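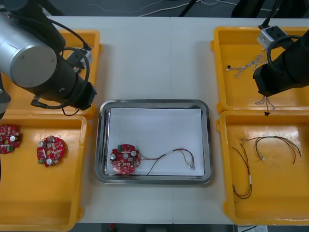 One reader of our draft objected that a well with no surviving name, no saint and no cure to its credit is, for purposes of the survey, a puddle. We have some sympathy. Of the 298 sites listed for the Urkonska valley, the majority would fail that test, and a few would fail the easier one of containing water.

4.2 Naming and survival

The parish lists give four wells at Tistberg. We found three, along with a cattle trough that has been promoted by successive guidebooks until it acquired a festival. The fourth is marked on the estate map beside the mill lane, where there is now a hedge of great age and worse temper. We searched it for most of an April morning and can report that it is a hedge.

Zodton is the opposite case. The lists are silent, yet the spring above the chapel has a built basin, worn steps and a stone bench, and people in the village still call it the Eye Well. When asked whose eyes it had helped, they generally mentioned somebody in the next village. In the next village they mentioned Zodton.

The Ortuño spring lies 900 meters from the nearest track, on a slope that earlier visitors called gentle. Its chamber is roofed with a single slab, and silt has filled the floor nearly to the sill. We cleared nothing, having no permit, and so cannot say whether the outflow is natural or piped. The older account says piped, but it also puts the spring on the wrong side of the river.

We have therefore kept unnamed sites in the count wherever there is masonry, a path that goes nowhere else, or a field name that makes no sense without water. This lets in some puddles – we suspect at least one at Tistberg – but leaving them out would have removed Zodton too. Sites known only from maps are treated separately in Section 4.3. Figure 4 plots both groups by height above the river.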